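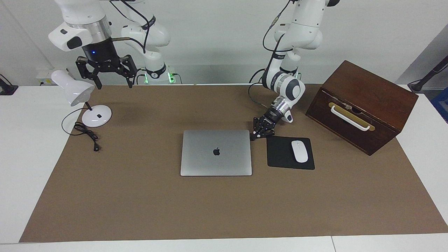
Do we buy the second set of grippers this year or make the old ones last?

Make them last until spring, and spend what's left on spare fingers and cables.

That is the answer I gave at the meeting, anyway. Writing down how I got there before I forget, or before someone asks me to defend it in front of the people who hold the money.

Search this notebook
Go

Filed under: Bench notes, Spending
Reading time: 2 min

September, 16:30

Two quotes in. Flisorau want 1679 for a pair of grippers, delivery in 6 weeks, which in Flisorau weeks is Christmas. Tetteh will service our present pair for 631 including new finger pads, and they answer the phone. The sums do themselves, though I did them twice because the first time I put the service cost in the income column and we briefly looked rich.

Against servicing: both grippers would be away together unless Tetteh agree to take one at a time. Kekeli Addo has asked. If they refuse, the Drostetti tidying trials stop while the parts travel about the country seeing the sights.

Desk objects for the trials: I had a line in the plan for "assorted items, household" and it has been queried. Fair enough, it does look like somebody furnishing a flat. I have changed it to "test objects" and nobody has queried it since. The current lot is laptop, mouse and pad, lamp, wooden box. The box stays on the list whatever happens. It has a proper bar handle on the front, and I'm not paying catalogue prices for a block with a handle on it.

Still want from the small parts budget:
- 30 cable clips, the screw-down sort. The sticky ones are a subscription in disguise.
- sleeve for the arm cables
- one more mouse pad, same size, black again so the runs can be compared
- a lamp with a shorter flex, or permission to shorten this one

On the Gorkis offer (third arm, "very attractive terms"): no. I read the terms. They become less attractive in the second year, when the support contract starts, and we would need a bigger table, then a bigger room. Kekeli reckons we should keep the letter to wave at Flisorau when we go back to them. Agreed, it's in the tray.

17:10. Tetteh rang back. One gripper at a time is fine, same price, but we pay the carriage twice. Still well under the new pair. Kekeli to raise the order. I'm to find out what we paid for carriage last time, which means going through the folder marked Misc, so expect me back in October.

To do: ask whether spare fingers count as equipment or consumables. Last year they were both, depending on who was asked.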